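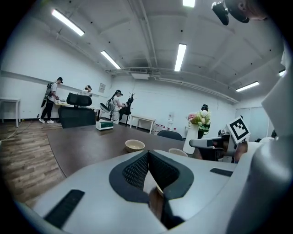 Home Programs Newsletter Calendar Contact

Student Projects: Handheld Gripper Group, Fall Update

September 27, 2026

The handheld gripper group has finished its first block of recording sessions for the Tagle project. The group set a target in April of 1,392 usable recordings by the end of the school year. The count now stands at 554.

A recording is one attempt at one tabletop task, from the moment the gripper leaves its rest position until it is put back. Tasks in this block were limited to moving a bowl, setting one bowl inside another, and placing a small object in a bowl. Recordings in which the operator talked to someone and stopped moving were thrown out, as were those where the camera lost the marker for more than two seconds.

Nestor Samonte rewrote the sorting script over the summer. The old version matched gripper video to head camera video by file time, and the clocks on the two units drifted apart during long sessions. The new version looks for a sync gesture at the start of each recording: the operator closes the gripper fully, twice, while looking straight at it. Operators who skip the gesture create hand work for whoever does the sorting, and about 200 recordings from the early sessions are still waiting for it.

Changes to procedure from this point on:

Backpack straps are to be adjusted before the head camera goes on. Doing it in the other order shifts the camera, and the tilt then has to be set again.

The marker stays upright at its taped position on the table. If it is bumped, stop, reset it, and start a new recording. Do not correct it partway through.

Battery packs go back to the charging shelf with the label facing out. Packs with no label are treated as flat.

Finger pads are checked for wear at the start of each session. Worn pads go in the parts drawer – Rogelio Dumlao is keeping them to compare wear between operators.

Training for the policy model begins once the sync backlog is cleared. The first run will use only the bowl tasks. It will be tested on the arm on version 2 of the wrist mount; the first version flexed under load and put the camera view several degrees off. Drawings for both versions are in the Skalgate folder, along with the print settings.

The group will show the arm at the Floltavura student meet in April. Entries there are judged on repeated trials with objects placed by the judges, so the next block will use a wider range of starting positions. New operators need one practice session before their recordings are counted. Sign up with Rogelio on the sheet by the lab door.

Parts for the second gripper have been ordered through Pletasier and will be assembled when they arrive.

3 comments | 11 shares

This site uses cookies to remember your settings. Accept Decline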